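3. Method

3.1 Work surface and materials

The folding task was set up on a rectangular table in the Mamo building, covered with a pale green cloth printed with a grid of thin white lines. The grid gave us a reference for alignment -- no tape or markings were added. The object under study was a dark gray towel. It was chosen after the pilot in December, when thin cotton napkins slid on the cloth and gave unusable edge readings.

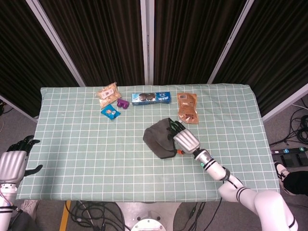 Starting condition has a large effect on how long a fold takes. Our first plan was to begin every trial from a flat towel, but this removed the step that takes the most effort in a real kitchen, which is finding the corners. We therefore defined two conditions, "bunched" and "flat." A bunched start means the fabric is gathered into a rounded heap, as the gray cloth is near the middle of the table, with no full edge exposed. Snack packages and other small items stay in a loose row toward the far edge, so the clear area is limited in the way a used table would be. Of the 182 trials, 32 were dropped because the towel touched one of the packages before the first fold.

3.2 Flat condition

In the flat condition the towel is spread in the center and left slightly skewed. Squaring it to the grid is counted as part of the task.

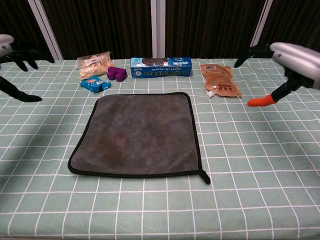
Photo: Bustness project group, Prarkevum

The black binding makes the border easy to follow against the green cloth. The hanging loop, at the lower right corner, was used as the origin for all corner labels, which run clockwise from it. Faint reddish-brown smudges near the center of the towel were ignored in scoring.

Edge offset was measured in grid squares after each fold. A fold was accepted if the offset stayed under one square on both open sides. The row of packages was not reset between trials unless an item fell over -- this happened 19 times, mostly with the tan pouch.

Scoring sheets follow the Hauksdóttir layout and are listed in Appendix B.

Report version: 13/01/2020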